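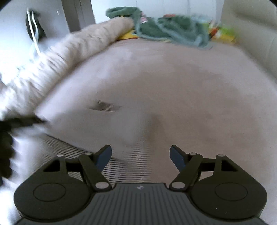

ホーム 製品 導入事例 ニュース 採用 お問い合わせ

カテゴリ:プレスリリース/設備・調達

Fodora、リネン整理工程向け自動化設備の調達計画を策定
2月に機器選定を開始

宿泊施設向けリネン管理を手がけるFodoraは、客室内の布製品整理工程を対象とする自動化設備の調達計画を策定した。対象は2拠点、計400室。機器の選定は2月に開始し、現行設備の更新予算とは別枠で管理する。

評価対象はOlen製アームおよびPlorex製制御ユニットの組み合わせとし、据付と保守はBhatが担当する。予算項目は機器本体、エンドエフェクタ、交換部品、作業データの取得、要員教育に区分した。初期費用の20%を予備費として計上し、執行には購買部門の承認を要する。
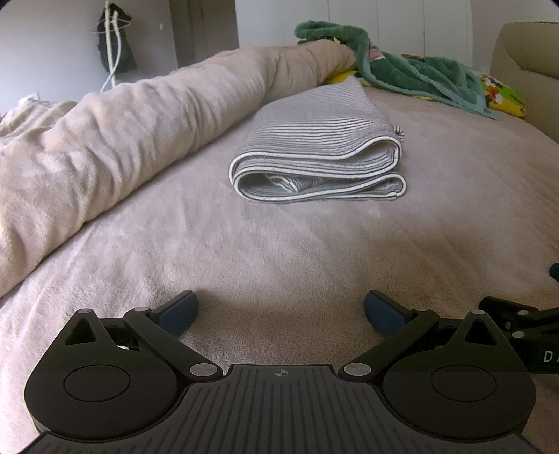
エンドエフェクタの仕様は、対象物の形状と厚みを基準に定める。事前の作業分析では1,867件の把持動作を分類し、必要な開口幅と指先パッドの交換周期を算定した。灰色と白の縞柄タオルのように平たく折り畳まれ、手前の端に複数の層が重なる物と、濃緑色のタオルのように丸まった状態の物とでは把持条件が異なるため、見積依頼書では両者を別項目とした。寝具など長尺物の取り扱いは初回調達の範囲に含めない。

設備計画責任者のFulgencio Echevarríaは「本体価格のみの比較では保守費の差が見えない。指先パッドを含む消耗品の単価と納期を、見積の必須記載事項とした」と述べている。

据付時期は受入試験の結果を踏まえて決定する。

関連ニュース
・見積依頼書の書式改定について
・Bhatとの保守契約の更新
・リネン管理拠点の電源設備点検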